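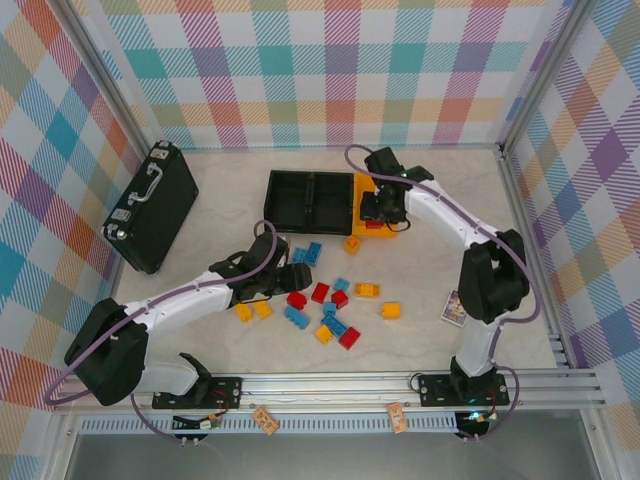
Section 4. Sorting and storing loose bricks

The leaflet in the Brundlow drawer unit says a mixed collection can be sorted "in an afternoon." Ours took most of a week, and that was with the kitchen table given over to it. Read this section through before you tip anything out.

4.1 Before you start

You need a flat surface with a raised edge, an old bedsheet, the drawer unit, and a few shallow trays. Baking trays do fine. The Dirken sorting trays sold alongside the unit are the same thing with a higher price and a hole in one corner for pouring. The hole is too small for the larger plates.

1. Spread the sheet and pour out no more than a shoebox of bricks at a time.
2. Pull out anything that isn't a brick: coins, hair ties, dried-up clay, pieces from other sets.
3. Put wheels, windows and figures in a tray of their own. Leave them until last.

Caution: Small parts are a choking hazard. Keep the door shut if there are children under three in the house, and sweep the floor when you stop for the night.

4.2 Sort by shape, then by color (if at all)

Most guides tell you to sort by color first because it looks good in the drawers. Try finding one small blue corner piece in a drawer of blue and you will see the trouble.

4. Make five rough piles: bricks, plates, slopes, smooth tiles, everything else.
5. Split a pile again only when you can't find what you want in it within 15 seconds or so of digging.
6. Split by color only for a shape that overflows its drawer.

Note: The Brundlow unit comes with 30 printed labels. Nine of them are for parts we have never come across. Use masking tape and a marker for the first month, while you are still changing your mind.

4.3 Washing

Wash secondhand bricks before they go in the drawers.

7. Fill a basin with warm water, no hotter than your hands can stand, and a squirt of dish soap.
8. Soak for 20 minutes. Stir now and then.
9. Rinse in a colander and lay the bricks out on a towel, studs down.
10. Leave overnight. Turn them once if you remember.

Caution: Do not wash stickered parts, motors, battery boxes or anything with a wire coming out of it. Wipe these with a damp cloth.

The Clegg mesh bag is meant to let you put bricks through the washing machine. The maker claims it won't mark them. We ran one cold load and got back a bag of scuffed windows - the plain bricks looked no worse, but they looked no cleaner than the ones from the basin either. The zipper also opened partway. We can't recommend it.

4.4 Loading the drawers

11. Put the heaviest drawers at the bottom. The unit is not weighted and will tip if the top rows are full and pulled out together.
12. Fill each drawer two-thirds of the way. Full drawers catch on the rail above.
13. Screw the unit to the wall. The supplied anchors (part 1284) are short, and we wouldn't trust them in drywall. Buy longer ones.

4.5 Keeping it sorted

You probably won't. Keep one open bin beside the unit for bricks that haven't been put away, and empty it when it is full. The Clastham app promises to track every piece from photos. It asks for a monthly fee, and it called our gray slopes "roof, other" whatever their size. A list taped inside the closet door has served us better.

If a drawer sticks after all this, see Section 6, Repairs.

Revised 20/07/2023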